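Caixa metálica Esholm, chapa cinzenta, paredes inclinadas
Avaliação após uso prolongado em bancada
Por Rodrigo Antunes

Comprei duas unidades da Esholm em dezembro para substituir caixas de plástico que fissuravam nos cantos. O uso é sempre o mesmo: peças soltas de tamanho pequeno e médio, despejadas sem ordem, retiradas uma a uma e devolvidas no fim. Entram ali blocos de montar, conectores, tampas e o que mais houver na bancada. Não testei com líquidos nem com peças acima de 5 kg.

Construção

Chapa de aço dobrada, pintada de cinzento nas paredes. A inclinação é o argumento principal do produto e funciona: a peça que cai junto à parede escorrega para o fundo em vez de ficar encostada na vertical. Com paredes retas, um bloco encostado ao canto obriga a inclinar a caixa ou a trabalhar com a ponta dos dedos. O rebordo superior vem rebatido e sem rebarba. A Navickas, que experimentei antes, tinha arestas vivas e foi devolvida.

O fundo é o ponto fraco. Risca cedo, perde a uniformidade e fica com aspeto manchado. Nas paredes o desgaste é mais localizado e concentra-se nas zonas de contacto repetido.

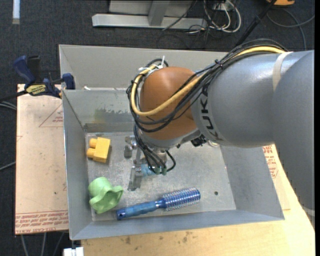 Para quem só precisa de arrumação, isto é irrelevante. Para quem fotografa peças ou depende de um fundo de tom constante, é um defeito real, e uma base mate cortada à medida resolve – no meu caso, borracha fina de 2 mm. Retira-se para limpar e não precisa de cola.

Utilização

Duas caixas encostadas costas com costas ficam estáveis desde que a bancada esteja nivelada. Na junta entre ambas acumulam-se papelinhos e restos de fita, que saem com um pincel estreito. O ruído é considerável: um bloco de plástico largado de 30 cm ouve-se na sala ao lado. A base de borracha atenua, mas não elimina.

Limpeza com pano húmido e detergente neutro. Evitar esfregão abrasivo nas paredes – a tinta perde o acabamento em poucas passagens.

Preço e alternativas

Paguei 60 euros por unidade, com portes. A Grumia tem um modelo mais barato, de chapa mais fina, que flete quando se pega só por um lado. A Baiba Grīnberga usa esse e não se queixa, mas guarda apenas peças leves.

Prós: inclinação das paredes, rigidez, rebordo bem acabado.
Contras: fundo sensível a riscos, ruído, ausência de pegas.

Voltaria a comprar, já com a base de borracha incluída na encomenda.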